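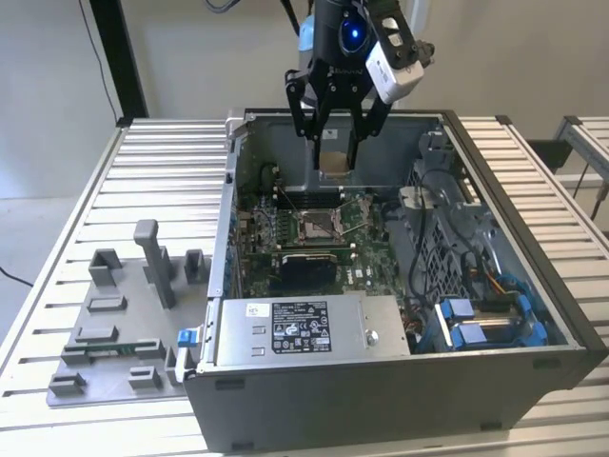
Section 4: Fitting the processor

Now for the best bit! If you've followed the guide from the start, your Plodow case is unpacked, the stand-offs are in, and the motherboard is screwed down. Fitting the processor is the step most first-time builders dread, and it's over in a few minutes. Read the whole section once before you touch anything, then come back to step 1.

You will need:

The processor, still in its plastic shell
The cooler and its fixing screws
The small tube of Drultora paste from the accessories bag
A long cross-head screwdriver
A lint-free cloth
A torch, or a good lamp you can move about

Before you begin

CAUTION: Switch the power supply off at the back and pull out the mains lead. Do this even if you haven't turned the computer on yet.

CAUTION: Static can damage the processor and you may not feel a thing. Touch a bare metal part of the case before you pick the processor up, and touch it again whenever you've walked away and come back. Wool jumpers and thick carpet are best avoided. If you have a wrist strap, clip it to bare metal on the case.

Lay the case on its side so that the motherboard faces up. You can do this job with the board upright, but please don't. Gravity is a great helper here and it would be a shame not to use it.

4.1 Opening the socket

1. Find the socket. It's the square in the upper half of the board with a metal frame over it and a thin lever along one side.

2. Press the lever down slightly, ease it sideways until it clears its hook, then let it swing up. Keep a finger on it the whole way, as it's springy.

3. Lift the metal frame. If your board came with a black plastic cover clipped into the frame, leave the cover where it is for now. It pops off by itself later on.

4. Shine your torch across the socket from one side. You should see neat, even rows of tiny pins. A bent pin shows up as a gap or a bright speck in the pattern.

CAUTION: Never touch the pins, blow on them or wipe them. If any look bent, stop and get in touch with the shop you bought the board from. Straightening them at home hardly ever ends well.

Note: These steps are for boards with the pins in the socket. If your pins are on the underside of the processor, turn to Section 4A, where I-hsuan Cheung has written up the other method with lovely clear drawings.

4.2 Placing the processor

5. Open the plastic shell and hold the processor by two opposite edges. Keep your fingers off the gold contacts underneath.

6. Look for the small triangle printed on one corner. There's a matching triangle on the socket or the frame. These two go together.

7. Check the notches too. The cut-outs along the edges of the processor line up with small bumps inside the socket. If the triangles match and the notches don't, you've picked the wrong corner, so have another look.

8. Lower the processor straight down and let go. It should drop into place under its own weight and sit completely flat.

CAUTION: Don't push, slide or wiggle it. If it sits at an angle, lift it straight out and go back to step 6.

9. Close the metal frame over the processor.

10. Bring the lever down and tuck it back under its hook. This takes more force than you'd expect, and you may hear a faint creak. Perfectly normal! Everyone winces the first time. If there was a plastic cover, it will spring off about now. Keep it somewhere safe, as you'll need it if you ever send the board back.

4.3 Paste and cooler

11. Wipe the top of the processor with the dry cloth. Look at the base of the cooler as well, and peel off any clear film. (Do check. A cooler with its film still on will run very hot indeed, and Kwan-ho Yen on our help desk hears about it every February when the Christmas kits get built.)

12. Squeeze a blob of paste the size of a pea onto the middle of the processor. Don't spread it. The cooler does that for you.

Note: Some coolers arrive with grey paste already on the base. If yours has it, skip step 12 and save the tube.

13. Line the cooler up with its screw holes and lower it straight down. Try not to lift it again once it has touched the paste. If you have to, clean both surfaces and put on fresh paste.

14. Turn each screw 2 full turns, then move to the one diagonally opposite. Carry on in a cross pattern until all 4 are snug. Stop as soon as they stop.

15. Plug the fan lead into the header marked CPU_FAN. The plug has a ridge, so it only goes on one way round.

Check before moving on

The lever is hooked down and lies flat.
The cooler doesn't rock when you nudge it gently.
The fan lead is plugged in and well clear of the blades.
No spare screws are lying on the board. Tilt your torch and look twice!

Note: After first start-up, the fan may race for a few seconds and then settle. If the computer turns itself off within a minute, unplug it and see "Shuts down soon after starting" in Section 9.

Section 5 covers the memory, which clicks in with a very satisfying snap. Leave the case lying down, as you'll want it in the same position.

Section 4 last revised 23 June 2025 by Xiaoyan Dong and Đạt Tạ.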